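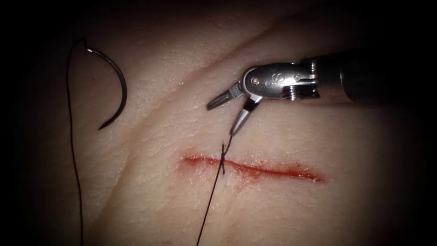
Martinelli suture pad and needle driver set, six months in
Reviewed by Aidan Quinlan
Category: Training equipment
Score: 2 out of 5 (pad alone would get a 4)

Short version. Good pad, bad driver, and a fault that should have been caught before it shipped. If you're running these on a two-arm bench, read the part about the jaws before you order.

We do robot suturing drills, mostly people new to the console. Bought the whole set: skin pads, the blood gel, curved needles with thread, two of the needle drivers. Ours came through the Clurnenham office. Delivery fine, box fine, manual thin.

The pad first. Really nice. Pores, little creases, folds that stay put when you pin the corners. Cuts open the way you want and the edges don't crumble when you pull a stitch tight. The red gel is messy but it does the job, it makes people look for the thread instead of just following a black line on a clean surface. Wipes off with a damp cloth. Don't leave it overnight. I did, stain's still there.

Needles okay. Sharp enough. Thread is stiff out of the packet and wants to curl, so run it through your fingers first. Long tails get everywhere, trim them early.

Now the driver.

The first one started sticking in September. You'd close on the thread, ease off at the console, and the jaws would stay shut. Not every time. Maybe that's worse. Then they'd let go late, all at once, and spring wide. By then the trainee has usually started pulling away because the console says open. So the arm moves, the thread is still in the jaw, and the stitch gets dragged sideways. On a pad, you lose a stitch. I don't need to spell out the rest.

No alarm. That's my real complaint. The console shows what it told the jaws to do. It has no idea what they did. We had one run where the screen read OPEN for the whole of a pull that ripped straight through the edge of the cut. Nothing in the log afterward either, just a clean open command and a normal arm move.

Renzo Ferri runs the bench next to mine and he thought it was the user. Fair guess, we had a new group in. So he sat down and did it himself, slow, one arm, same pad. Stuck on his second stitch. He stopped arguing.

We swapped in the other driver. Fine for a while, then the same thing, milder. So not a one off.

What I think it is: gel in the wrist. The stuff is sugary and it dries tacky around the pivots. The manual says rinse after use. Doesn't say during. Flushing with warm water and working the jaws by hand freed both of them, for a day or so. Then back it came. I also think the jaw cable goes slack with use, but I can't prove that without opening it up and that kills the warranty.

Emailed support at Drimness. Got a reply fast, give them that. They said the drivers are rated for 1,000 closes and asked for our count. We don't keep a count. Where would we keep it? The driver doesn't have a counter and the console doesn't either. They offered replacements at a discount, which I turned down. No answer yet on whether the console could check jaw position. Asked again.

What we do now, if you're stuck with the same set:

Open and close ten times in free air before every session, watching the tips and not the screen.
Flush the wrist halfway through if you're using gel. 
Let go of the thread, then wait. Look at the jaws. Then move.
If it hangs even once, stop, take the driver off, tag it. No "one more stitch."
Hands off the pad while the arms are live. One of ours reached in to free a stuck thread and the jaws popped open by her finger. No harm done, but that was the day I wrote the rule on the wall.

The waiting step slows everybody down and they complain. Tough. It's a decent habit anyway.

Would I buy again? Pads, yes, already have. Needles, probaly. Drivers no, not until there's some kind of jaw feedback or at least a seal on that wrist. The guys at Jorkville have the older version and say theirs never stuck, but they train dry, no gel, so I'm not sure it tells us much.

Pros: pad feel, pad life, quick delivery, support answers email
Cons: jaws hang, no fault warning, manual to thin to be useful, gel gets into everything

Update: third driver arrived, sent free after my second email. Not using it with gel. Will post again when it's had some proper use.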